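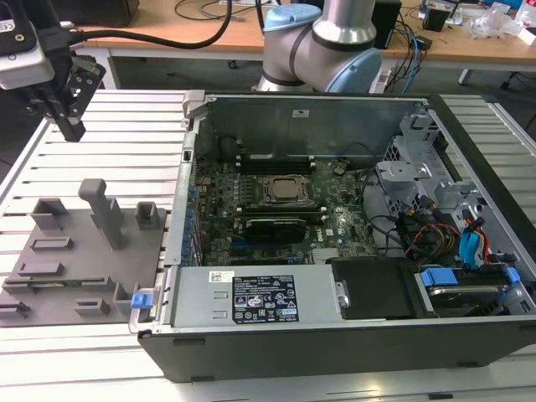 I went to the Clundau food fair in March with one question: can you fry an egg on a sidewalk? There is a video going around of a man doing exactly that, and it has been sent to me by three separate relatives, one of them twice.

The fair runs a whole tent for this sort of thing. It's called the Kitchen Claims tent, it sits behind the parking lot in Mitirgate, and admission is free if you've already paid to get in everywhere else. By ten in the morning there was a line for the egg.

Gus Begay was in charge of it. He had a square of concrete, a thermometer and the patience of a man who has cracked 182 eggs in public. The white went a little cloudy at the rim. Most of it headed for the grass. "Concrete doesn't get hot enough," he told us, and a boy near the front booed. Gus then did one in a skillet left in the sun under a glass lid, and that one did set, in the time it took me to eat a lunch.
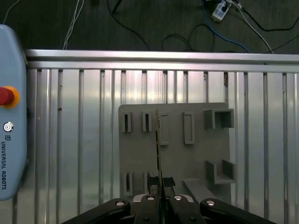 Next came the claim that you can cook rice in a thermos. This is true, and so dull that half the tent left for the dumplings. You boil the water first, which the videos tend to skip. Amirul Nasution, who had driven in from Tavdale with 2 thermoses and a cooler of sambal, passed out spoonfuls on paper plates. The rice was fine. The sambal made it lunch number two.

I'd skip the lemon battery stove. A stack of lemons was wired to a tiny heating coil, and a square of chocolate sat on top looking completely relaxed. It was still relaxed when I came back at four.

The Mandagi stand sells a folding solar cooker, and I did look at one for a good while. A sign said 3,000 people had come through the gate by noon, and I believe every one of them was ahead of me for coffee. Parking is at the north end, the field floods, and the shuttle driver will tell you it doesn't. Bring boots and small bills. The dumplings are cash only, and they sell out before the second egg show.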